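Gilmartin extends film collection trial to 343 addresses

Gilmartin will extend its separate collection of soft plastic packaging to 343 more addresses in October, the district waste office said. The trial now covers 400 households on the east side of town.

Residents place chip bags, candy wrappers, bread bags and other film in a clear sack, which is set out with the paper bin every second week. Rigid tubs and bottles stay in the existing container. Film with food left in it is rejected at the sorting line, as is anything tied in a knot.

The office collected about 3,000 pounds of film in the first 6 months. The material goes to the Lernari transfer station, where it is baled and sent on to Drasitetti, a processor that handles mixed polyethylene and polypropylene.

Multilayer snack packaging remains the difficult fraction. Many bags combine a printed outer layer with a thin metallized barrier, and the two cannot be separated by washing. Drasitetti accepts this material only in bales kept apart from clean film - a condition that added a second sorting step at Lernari in the spring. 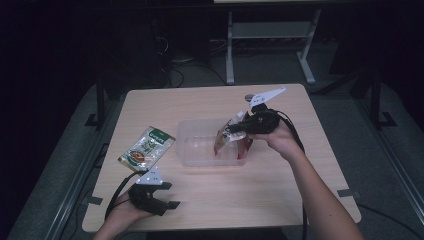 A crumpled snack bag and a clear plastic storage box. Snack packaging is accepted in the trial if empty.

Collection hours do not change. Sacks must be at the curb by 6 a.m. and will be supplied without charge to the added addresses. Routes in Luter are not part of the extension and will be reviewed after the winter tonnage is reported.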